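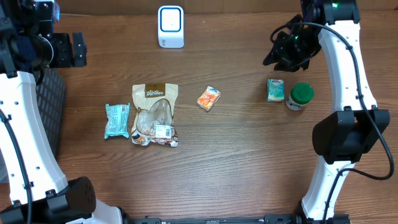 Attachment 1: items on the table, before sorting

Support > Orders & Deliveries > Wrong or missing items
Search tickets Search Clear

Subject: Pantry restock does not match packing slip
Opened by: Matilde Marinho
Assigned to: Satish Nadar
Date opened: 21 December 2018
Status: Open

Matilde Marinho wrote:
The slip from Vancombe says the order is complete. I don't buy it. I put what we got in a row on the table and took the attached photo. From left to right: the small teal and white package, the Pantree bag, the orange and white box, the tissues, the jar with the green lid. The slip has two jars on it. Please don't tell me to check the bottom of the carton. I checked it.

Satish Nadar wrote:
Thanks for the photo. The warehouse scan shows both jars leaving. Could the second one have gone straight on a shelf?

Matilde Marinho wrote:
A scan shows that somebody scanned something. It could be the same jar twice. Tomás Morais opened the carton with me and we went through the shelves afterward. No jar.

Satish Nadar wrote:
Understood. Please send the code under the barcode on the Pantree bag so I can match the batch. I can see the sticker in the photo but can't read the number.

Matilde Marinho wrote:
Sent by email. I don't see what a bag that did arrive has to do with a jar that didn't.

Satish Nadar wrote:
The bag matches the order. Carton weight is recorded as 2000 grams, the same as expected, so on our side nothing looks short.

Tomás Morais wrote:
2000 on the nose? For a mixed carton? That sounds like a number typed in by hand. Did anyone put it on a scale?

Satish Nadar wrote:
Fair question. I asked Vasco Gouveia in the warehouse. He says the field fills in from the order if it's left blank, so I'm taking the weight out as evidence. He will count the jars at the packing station.

Vasco Gouveia wrote:
Shelf count is over by one jar. Could be yours, could be from another order the same shift. I can't prove either.

Satish Nadar wrote:
Good enough for me. Replacement jar approved, 4 working days. Leaving the ticket open until it gets there.

Matilde Marinho wrote:
Fine. I'll believe it when it's on the table with the other one.

Tags: short delivery, pantry, packing slip, replacement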